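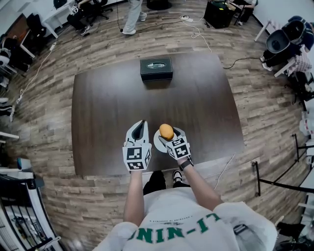
Giving up the second freezer

Oct 25, 2021

We got rid of the chest freezer in the garage. I had meant to do it since February and kept putting it off, mostly because it was full. It is gone now and I thought I would write down how it went, as a few people asked after I mentioned it in the last post.

The freezer was a Skendura, bought second-hand when we moved to Rusholm. It cost £50 and the man threw in two wire baskets. At the time we had a big garden and a lot of beans. We don't have the garden any more, and the beans went with it, but the freezer stayed and filled up with other things. Bread, mainly. Half bags of peas. Stock in old yoghurt pots with nothing written on them.

The first job was to stop putting things in. That was harder than emptying it. Whenever I cooked I made too much out of habit, and the extra went out to the garage. I moved to a smaller pan for soup and that dealt with most of it.

The second job was the list. I took everything out one cold morning, laid it on an old sheet, and wrote it down in a notebook before putting it back. There were 36 tubs with no label. I could guess at a few by colour. The rest I took indoors one at a time and let them thaw in the fridge overnight, and we had whatever it was for tea. Some of these were good. A lamb stew from before we changed cookers was very good. One was plain apple, which I had hoped was parsnip soup, and we had it with toast.
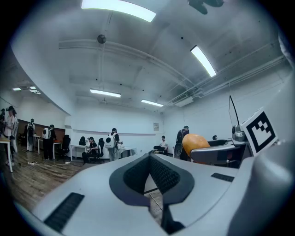 The labels are worth a word. I had always used masking tape and a biro. The tape comes off in the cold and the biro fades, so you end up with a heap of blank tape at the bottom and no idea what it belonged to. I now use a wax pencil straight on the lid. It wipes off with a bit of cooking oil. I bought mine from Zastov, the art shop near the station, for 99p.

Bread took the longest. We had loaves from the Alarcón bakery going back a good while, because they sell the last ones off cheaply at closing and I can't walk past. Frozen bread is fine for toast for a couple of months and after that it gets dry and tastes of freezer. Most of the old ones became breadcrumbs. I dried the slices in a low oven after the dinner had come out, then put them through the mincer. They keep in a jar in the cupboard, which means they are not in the freezer, and that was the point.

Fruit was easier. Blackberries and plums went into jam, and I used the usual weights less a bit of sugar. It set softer than I like. The gooseberries had split and gone to mush, and I put them through a sieve and had them on porridge.

A few things I threw away. A bag of fish pieces with ice all through it, some pastry, and a lump of something wrapped in foil that had a hole in it. I don't like throwing food out but I wasn't going to eat those.

Once it was empty I switched it off, propped the lid open with a piece of broom handle and left it to defrost with towels along the bottom. It took two days. There is a drain plug at the front that I had never noticed in all the years we had it, and I found it after I had bailed most of the water out with a jug. I washed the inside with bicarbonate of soda in warm water and left it open until the smell went.

The council will take a freezer away but you have to book and pay. I put a card up in the post office first, and a couple from the allotments came for it with a trailer. They have beans. I didn't ask for any money and they left us a bag of onions.

We are down to the three drawers under the fridge. The top one is bread and peas, the middle is meals, and the bottom is fruit and the ice packs. So far it has been enough, though I haven't tried it over Christmas yet. There is a dry square on the garage floor where the Skendura stood, and I have put the bikes there for now. The back wall wants painting before anything else goes against it.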